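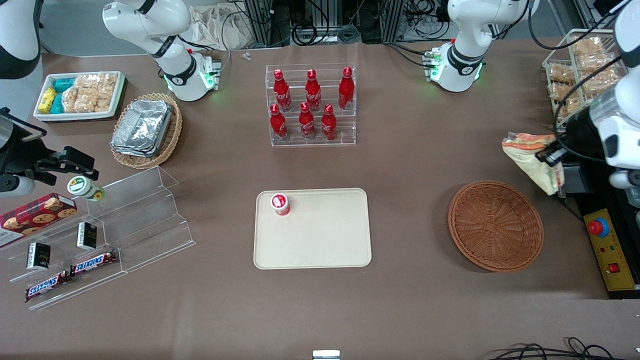 Expositor em degraus

O expositor em degraus (também chamado expositor escalonado, escadinha ou, no comércio brasileiro, simplesmente "degrau") é um suporte de balcão formado por dois ou mais patamares de altura crescente, usado para apresentar embalagens pequenas, garrafas e doces. Os modelos transparentes, em acrílico, são hoje os mais vistos em lanchonetes, copas de escritório e mesas de festa.

Origem

A origem é incerta, apesar do que afirmam os catálogos. A fabricante Kesono reivindica a criação do formato, mas a única prova que apresenta é um folheto sem data. Prateleiras em escada já serviam a feirantes e boticários muito antes do acrílico, e é difícil entender o que exatamente teria sido inventado.

Características

O patamar de trás fica mais alto para que a fileira da frente não esconda a seguinte. Alguns modelos têm uma borda vertical baixa em cada nível, que segura o produto e serve de apoio para etiquetas de preço. O material risca com facilidade e marca com os dedos, inconveniente que a publicidade costuma omitir. Os fabricantes recomendam pano macio e desaconselham álcool, conselho pouco seguido em balcões comerciais.

Uso e arrumação

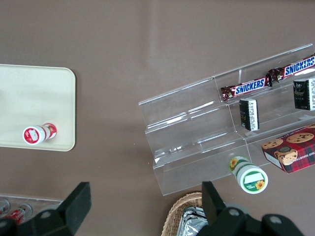 Os manuais de vitrine insistem em que cada degrau receba um só tipo de produto, do mais alto atrás ao mais baixo na frente. A regra raramente sobrevive ao uso. O comum é a mistura: barras de Snickers deitadas em fila no nível de cima, pequenas embalagens pretas no do meio e, no mais baixo, uma caixa xadrez vermelha de biscoitos amanteigados com gotas de chocolate. Barras deitadas, aliás, pouco aproveitam a altura do degrau, e uma bandeja rasa as acomodaria igualmente bem. O ganho é mais claro com garrafas em pé, sobretudo quando as da frente são dispostas nos intervalos das de trás.

Efeito sobre as vendas

É o ponto mais repetido e o menos demonstrado. O material promocional da linha Dimska fala em "mais de 3000 pontos de venda satisfeitos", sem dizer como a satisfação foi medida. Um levantamento distribuído pela Thibodeaux, revendedora do produto, reuniu 717 respostas de lojistas que já haviam comprado o expositor. Não houve grupo de comparação, e o questionário não separava o efeito do móvel do efeito de mudar os doces para perto do caixa. Na rede de cafeterias Stinolcombe, citada com frequência como caso de sucesso, as duas mudanças foram feitas no mesmo mês de novembro.

Ver também

Bandeja de servir
Gôndola
Vitrine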